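Karaca Tabletop: two-arm demonstrations in simulation

Karaca Tabletop is a set of 2085 teleoperated demonstrations for imitation learning, all driven by people, all in simulation, with two arms working at one plain gray table. We built it at Skulitura to train our own policies and had such a good time with it that we cleaned it up for everybody else. 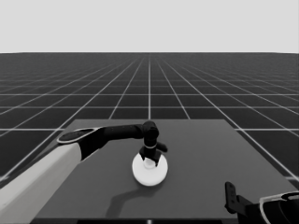
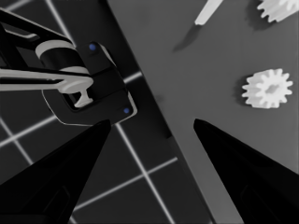 Rendered views, one over the tabletop and one from close behind a pair of gripper fingers.

## What's in an episode

Each episode is one folder. Inside you get the rendered views, the joint positions for both arms, the gripper opening for each hand, the operator's commands, and a plain sentence saying what the operator was asked to do. Commands and joint readings are stored separately. Please train on the commands first! We lost most of February to a policy that copied the readings and barely moved.

The sentences were typed by the operators themselves, so you'll find "pick up," "grab," "get hold of" and one very determined "fetch." We left them alone. Spelling mistakes are still in there too, and our language encoder coped with them just fine.

## How it was collected

14 operators took turns, most of them with no robotics background. Everyone got 25 practice runs that were thrown away, then started recording. Damian Śliwiński wrote the teleoperation layer (it's called Dritov, and it lives in its own repo), and Hanna Makowska went through the episodes and tagged them.

Tags are `clean`, `recovered` and `failed`. A recovered episode has a fumble in it followed by a good finish, and these are my favorite part of the set. Policies trained with them try again after a miss, which was a joy to see the first time.

## Loading

Unpack the archive, point `KARACA_ROOT` at it, and run `python load.py --split train`. The `val` split uses two operators who don't appear in `train`. Keep it that way if you reshuffle.

## Known problems

- Contact is stiff. Small parts can jitter when squeezed hard.
- Rendering is close to grayscale, so expect trouble going straight to a real camera. Color randomization helped us a little.
- Some early episodes have a long pause at the start. `trim.py` cuts it.

Last updated Tuesday, December 23, 2025.

Comments (3)

coltport_lab
We loaded this at Coltport over lunch and had a small policy training by the afternoon. Are the recovered episodes in both splits?

Hanna Makowska
Yes, both! Filter on the tag if you want them out.

gridfloor
trim.py drops the last step of every episode for me. Sent a fix.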